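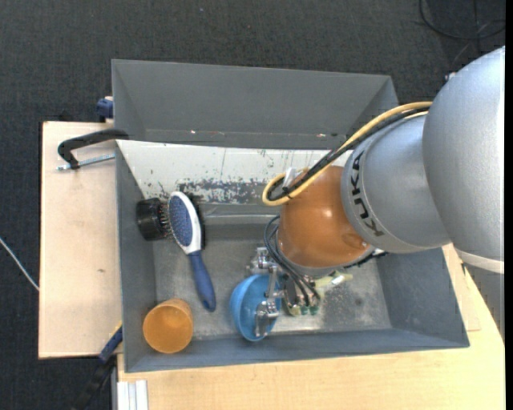 Figure 1. Grey bin on the light wood table, blue bowl on its side

Bowls in Bins: Dish Return in a Shared Study Space
Final report, group 4
Gearóid Ó Conaill and Fionnuala Ó Dálaigh
Submitted Wed 15 March

1. What we did

The Rakena building has a shared study space upstairs with a kitchenette at one end. People eat at the tables and then leave the dishes wherever. We wanted to know if a bin on the table gets more dishes back than the old trolley by the door. Short version: yes for bowls, not much for mugs. Plates somewhere in between, see section 4.

The bins are grey, rectangular, open top. Set straight on the tabletop so you can reach them sitting down. Floor is dark charcoal carpet all through, which matters more than we thought it would (spills, section 5).

2. Background

The trolley came with the room. It's beside the door and blocks the recycling when it's full. Fionnuala did a walk-through in August for a different class and wrote down that most of the dirty dishes were within arm's reach of where someone had been sitting. So the idea was pretty simple. Move the return point to the person.

We looked for earlier work on this but mostly found cafeteria tray studies and those are different, a cafeteria has one exit and everybody goes past the belt. The study space has two doors and people stay for hours.

3. Method

20 days of counting in total, half with the trolley only and half with bins on the tables. Same tables both times. One of us came in after the evening rush and counted everything that was out: on tables, in a bin, on the trolley, on the floor. Bowls, plates, mugs and cutlery written on separate lines. Takeaway containers were left out.

We also wrote down how each bowl was sitting in the bin. Upright, on its side, or upside down. This was Gearóid's idea and wasn't in the proposal, so there's no trolley data to compare with.

After the counting we put a one page survey on the tables and got 100 back. A few had only the first question filled in, we kept them.

4. Results

2,344 dishes and bits of cutlery counted over the whole thing. Roughly 2,000 of those ended up in a bin or on the trolley by the time we counted and the rest was still out. The split between the two halves is in the spreadsheet handed in with this report, tab 2. Tab 1 is the raw sheets and it's messy.

Bowls improved the most. With the trolley a lot of bowls stayed on the table with a spoon in them. With the bins they mostly went in. Plates improved a bit but the big ones don't lie flat once there is anything else in the bin so people lean them on the wall, or give up. Mugs hardly moved. From the survey, people refill mugs and don't think of them as finished.

How bowls land: mostly upright if the bin is empty and on their side once there's something else in there. A bowl on its side takes up way more room than an upright one and you can't stack onto it. Two or three like that and the bin looks full when it isnt. We think this is why some people went back to leaving things on the table late in the evening, but we can't prove it from counts alone.

Survey comments, most common first:
- bin is in the way of my laptop
- good, should have been there already
- smells by night time
- which bin is for garbage?

5. Problems

Leftovers. We assumed people would scrape first. They did not. Soup in the bottom of the bin on day two and then some of it on the carpet when the bin was carried out. After that we only carried bins with two people, and lined them with a tea towel, which helped a little and made more laundry.

Labels. First labels said "Dishes" in small print and fell off. Second lot were bigger, and taped on all four sides. Less garbage in the bins after that, we beleive.

Missed counts. One evening was counted late because of a midterm and some dishes had been washed already. We left the number in and flagged it yellow.

Colour. Somebody asked if the blue bowls came back more than the others. We didn't record colour so don't know. Easy to add next time.

6. What we would change

- Shallower bin for bowls only, so they get put down and not dropped in
- Separate cup for cutlery, clipped to the side
- Bin at the end of the table, not the middle (laptops)
- Scraper and a small compost pail beside it
- Record colour and size

If the room keeps the bins, someone has to empty them at least twice a day. Once is not enough.

7. Who did what

Counting was shared evenly. Fionnuala: survey, spreadsheet, labels. Gearóid: bins, sections 3 to 5, washing up. Section 6 was both of us.

Appendix A: count sheet (blank)
Appendix B: survey form
Appendix C: table layout, not to scale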